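Search the archives

Subject: Re: [tedwood-manip] Plate-in-rack set: how many per start position, and what to log
Date: Tuesday, December 28, 2021

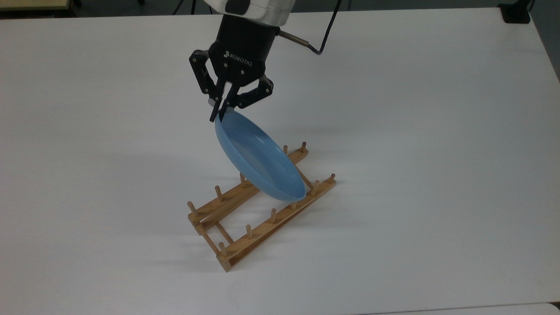
Replies inline. I have cut the parts of the earlier message that were settled in the other thread.

> The protocol draft asks for 100 demonstrations per start position. We
> have 8 start positions on the list. Is that still the plan, or can we
> stop early on the easy ones?

Still the plan, with one change. Position 7 is dropped. It put the rack so close to the table edge that operators had to tilt the wrist past the limit we set in July, and most takes were rejected. That leaves 7 positions. Please do not stop early on the easy ones. The last training run had a surplus of straight approaches and did poorly when the rack was turned, so I want the counts even.

> For the two-finger grasp on the rim, do you want the plate gripped at
> the same point every time?

No. Vary the grasp point along the rim between takes, but keep one finger inside the rim and one outside. Grasps with both pads on the outer edge are a separate task and go in a separate folder. If the plate turns in the fingers during the move, keep the take and set the "slip" flag. Do not trim it.

> The lowering phase is where our operators differ most. Some go straight
> down, some bring the plate in at an angle and then straighten it.

Both are fine. Log which one was used. The field is "approach" and the values are "vertical" and "tilted". What I do need is a slower last stretch, from the point where the lower rim is level with the peg tops. The Bendunmont takes are too fast there, and at our logging rate we get only a few samples between the pegs. A take should end with the fingers open and clear of the plate – several files stop while the plate is still held, and the success label on those is worthless.

> Should failed placements be deleted?

Keep them. Label them "fail" and add one of the reason codes: peg strike, wrong slot, drop, tip-over. The Tosico loader now skips failures by default, so they will not get into training by accident. We will use them for the success classifier, which needs 500 negative takes before it is worth running.

> Rack angle: measured or by eye?

By eye is fine for setup, but turn the rack between takes and write the measured angle in the session sheet once per block. Leave the white tabletop uncovered. One site put a cloth down to cut glare and the plate detector had to be retuned for those files alone.

Two items not in your message:

1. Gripper force. Use the low setting for the plastic plates. The script resets it to the default after a restart, so check it at the start of each block.

2. File names. Spaces break the upload script. Underscores only.

I will post the revised sheet to the list when the field names are final. Until then use the old one and put the approach value in the comments column.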